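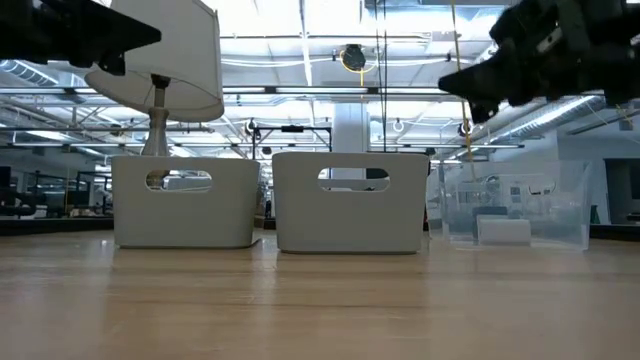
Both grippers over the sorting table at the shared shop, with three bins and a lamp.

I think people who build robots at home should quit chasing the clever part and spend their money on the boring part. I've said this out loud at the shop enough times that folks now walk off when I start, so you're getting it in writing.

We share a workshop on Ackermann Street, four of us on this build plus whoever wanders over from the laser cutter. The project is called Senik (don't ask, it was a typo on a parts order and it stuck). Two arms, one table, and the job is putting stuff into bins. That's the entire ambition! Small blocks go in the bin they're supposed to go in. We started in June thinking we'd be done by the Fourth.

My first big mistake was software. I spent weeks on a planner that could reach around things, and I was really proud of it, and meanwhile the arm mount had a wobble you could feel with one finger. All that lovely code was steering a noodle. We finally bought a decent mounting plate and proper bolts, and the arm got better overnight without me typing a word. I'm still a little sore about it.

Then there's cable. If you're starting out, please think about cable before you think about anything else. Run it overhead if you've got the ceiling for it. A cord dragging across a table is a third arm that you don't control, and it will find the one bin you care about.

Clear plastic is the other thing I have opinions on. You can buy clear bins anywhere, they're cheap, and you can see what's in them, so everybody grabs them. Cameras hate them. Ours looks at a white bin and says bin, and looks at a clear one and says, well, kind of the room behind it. One guy on the forum told me to just stick tape on the rim and move on. I say keep one clear bin around on purpose, and don't brag about your success rate until it's in the test. I ran 100 drops into white bins before I let myself feel good, and then the first 48 into clear plastic took me right back down to earth.

Same goes for lighting. Shop lights bounce off a varnished top like you wouldn't believe, and a demo that works at ten at night can fall apart at noon. I'd rather have a robot that's so-so all day than one that's brilliant in the dark.

Now, money. I've put $700 of my own into this, and the part I regret is the fancy controller board from Anley. Nice board, does everything, and I use maybe a tenth of it. The little Netia power supply that I nearly skipped has been worth every cent – no more brownouts when both arms lift together.

So buy the stiff mount, hang the cable, and get the good power supply. Your code can be ugly for a while. Mine still is, and I've got a shelf bracket to fix before I get back to it.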